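Ticket 657 — Fallden marble run kit, motor hub won't stay paired
Opened by: Rhun Yorath
Status: Open

Hi again! So the Fallden set (the big marble run with the motorized lift) went together fine over the weekend, my daughter did most of it, and the lift turned nicely for one evening. Now the hub pairs with the tablet, blinks green, and drops off after 9 seconds. Every time. I timed it on the stove clock.

What I've tried so far:
New batteries, twice, two different packs.
Deleted the app and put it back on.
Held the hub button until the light went white, then paired again.
My old phone in place of the tablet — same thing, same 9 seconds.
Took the marble lift off completely so the motor had nothing to push. It still dropped.

Update, Wednesday, July 7, 2021
Pirjo Ahonen from your team asked for the firmware number. The app says 77. She thought it should be 199 after the June update, but when I tap "Update hub" the bar gets maybe a third of the way and then the connection goes, so I'm stuck in a loop. Can't update because it drops, and I'm guessing it drops because it isn't updated!

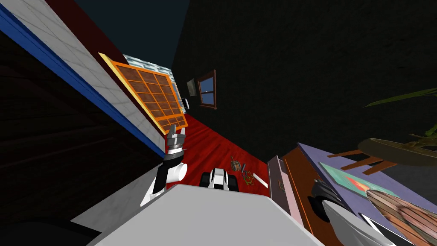 I also tried it at my brother's place, in case our wifi was getting in the way, and had no luck there either. He has the older Dedwood crane set, and his hub updated on my tablet in two minutes flat, so I don't think it's the tablet.

Pirjo, if there's a way to load the firmware over the USB port, please send me the steps and I'll do it tonight. Otherwise I'd like a replacement hub, just the hub. We are not taking that lift tower apart again.

Rhun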